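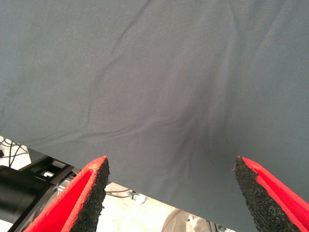 Bandeck, Nov 6, 2024

Quoted $1,157 for one pair of curtains. Can I sew them myself without ending up in the local news?

Posted in Home > Windows and Doors by drafty_in_bandeck

Our living room has one wide window facing north, and the winter comes through it as if it had a key. I want long lined curtains, floor length. The shop in Aredow came out, measured, drank my coffee and quoted $1,157. That was the plain option. The one with the nicer pleats was $1,935, and for that money I'd expect the curtains to pick the kids up from school.

So I'm thinking of doing it myself. I own a sewing machine, which I have used to hem pants and once to sew a sleeve firmly to a pillow. I'd like a dark gray, something with a bit of weight that doesn't shine. Things I can't get a straight reply on:

How much wider than the window should the fabric be? I've read anything from "the same width" to "three times," and three times the width of my window is a circus tent.

Do I really need to wash the fabric first? It comes off the roll so nice.

Is lining worth the trouble for keeping cold out, or is that a thing curtain shops say?

The rod is already up and I am not moving it. The holes took me a weekend and a portion of my marriage.

selvedge_grump

I made curtains for rental units for 15 years, so I have opinions, and a thumb that tells me when it's going to rain.

Width: twice the length of the rod for ordinary pleats. Measure the rod, not the glass. You can get away with one and a half times if the fabric is heavy, and after that it looks like you hung up a bedsheet to hide from somebody. Three times is for sheers and for people who are paid by the yard.

Washing: if you ever plan to wash the curtains, wash the fabric now, the same way you'll wash them later. Cotton shrinks. It will do this before you hem or after you hem, and you get to choose. If you know in your heart you are going to dry clean them or, like most of us, vacuum them once at Easter, skip it and press the cloth instead. Same goes for anything with a coating on the back. Read the label on the end of the bolt before they cut it, and take a picture of it so you can't lose it.

Lining: worth it. Still air between the curtain and the glass is what does the work, so close off the sides as well as you can and let the hem just touch the floor. If there's a radiator under that window, forget floor length and stop at the sill, or you will be heating the back of a curtain all January. Electric baseboard heater under there, same thing but more so. Keep cloth well clear of it and go by the clearance in the heater's manual.

Cutting is where people come to grief. Get the whole piece flat, on the floor if your table isn't long enough, and smooth it out from the middle with your palms. Don't tug at the corners, that just moves the problem. Square off one end before you measure anything from it. Then measure the drop in more than one spot, since old floors have their own ideas. Add for a double hem at the bottom, four inches turned twice, so eight inches. Add whatever your heading tape asks for at the top.

Leave the hem pinned for a few days after hanging. Heavy cloth drops. If you sew it the first night you'll be sewing it again.

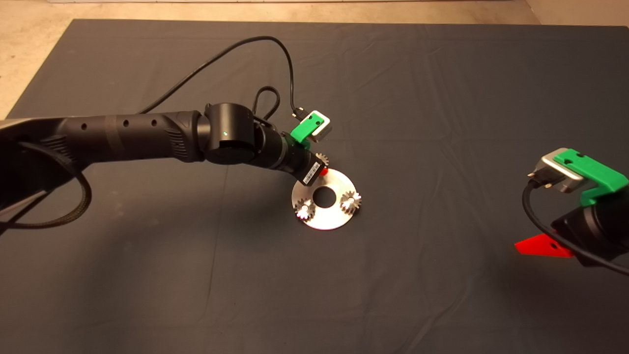 gemlow_gal

Just buy ready-made ones?? I got mine at the outlet in Gemlow and they are fine. They are three inches too short but my couch is in front of them so who is going to know.

Also check the dye lot if you buy the fabric in two trips. I did a bedspread in two grays that were the same gray in the store.

cruickshank_basement

Agree with most of selvedge_grump's post, but I'd go easier on a beginner. My order of work, for one lined pair:

1. Hem the bottom of the main fabric and the bottom of the lining separately. Make the lining an inch shorter so it doesn't peek out like a slip.

2. Sew the sides with the lining cut a little narrower than the front. Long straight seams, walking foot if you have one, and hold the bulk of the cloth up on a chair so its weight isn't dragging at the needle.
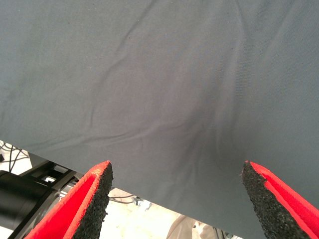
3. Measure up from the finished hem and mark the top. Everybody wants to work down from the top because that's where the rod is. Resist.

4. Sew on the heading tape and knot the cords at one end before you pull anything. I have pulled a cord clean out of 13 feet of tape and I still think about it.

5. Weights in the bottom corners. Washers from the hardware store work, sewn into scraps of lining so they don't rust onto the good stuff.

For the draft itself, put foam strip on the window first. It costs a few dollars and you may find you want the curtains less badly afterward.

drafty_in_bandeck

Thank you all. The rod measures wider than the window, as warned, so I'm recalculating. There is a radiator. I had stopped seeing it. Sill length it is, and my spouse would like it known that this was suggested in the spring.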